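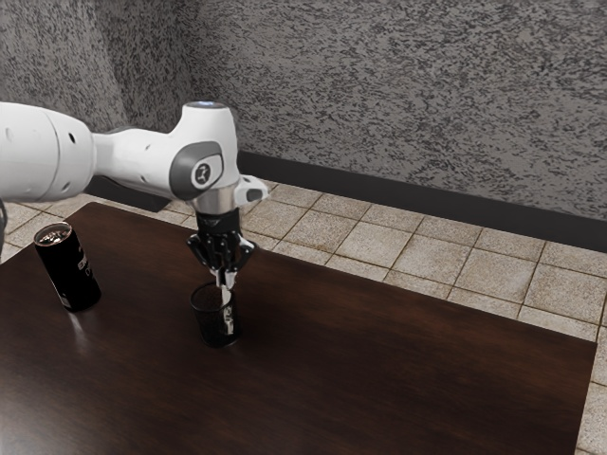
Nernum County confirmed a second measles case this morning. I was at the health department briefing and will go through what they told us. Friday, September 6, 2019.

Both people live in Enelton. Both are adults. The county is not giving names or saying where they work. One is in the hospital and the other is at home.

The county says the two know each other and the first one caught it while traveling. They would not say which country.

Public places on the list so far: the Evon grocery store on the east side, Monday afternoon, and the waiting room at the Enelton walk-in clinic, Tuesday morning. If you were at either one, call the health department before you go to see a doctor. Don't just show up.

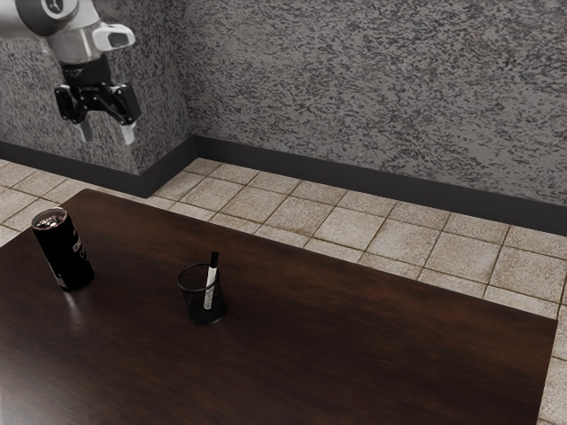
Measles spreads mostly through the air, when a sick person coughs or sneezes. The virus can hang in a room for up to two hours after that person leaves. It can also get onto surfaces. A dark wooden table like that one, or the pale tips of the gripper above it, would look no different with virus on it. So wash your hands, but the main protection is still the vaccine.

Marietjie Xaba, who runs the county's immunization program, said Nernum had 1,000 doses of the MMR vaccine on hand as of last night. More are on order. She did not have a delivery date.

Enelton High School has 1,089 students. The county has asked the school for vaccination records and is still going through them. No student has tested positive.

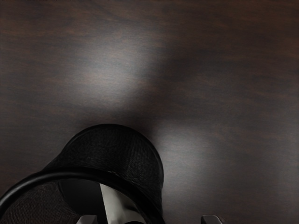 Do I need another shot if I had two doses as a kid?
The county says you don't. Two doses of MMR count as full protection, and there is no booster recommended for the general public.

If you don't know whether you had them, check with your doctor's office or the state registry first. If you can't find a record, Xaba said it is safe to get the vaccine again.

People born before 1957 are generally considered immune. Health care workers are a separate case and should ask their employer.

Several people have asked about babies. The first dose is normally given at 12 to 15 months. The county has not changed that. If you have a younger baby who was at one of the two locations, call your pediatrician today.

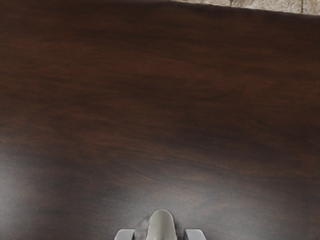

When would symptoms show up?
Usually 7 to 14 days after exposure, and sometimes as late as 21. Fever, cough, runny nose and red eyes come first, and the rash follows a few days later.

The free clinic is at the Zulu Street fire station, Saturday from 9 to 3. No appointment. Bring your vaccination card if you have one.

I asked whether there could be school closures. Xaba said none are planned. Students without a record of vaccination could be told to stay home if a case turns up at their school.

Next county update is Monday afternoon. I'll add it to this thread.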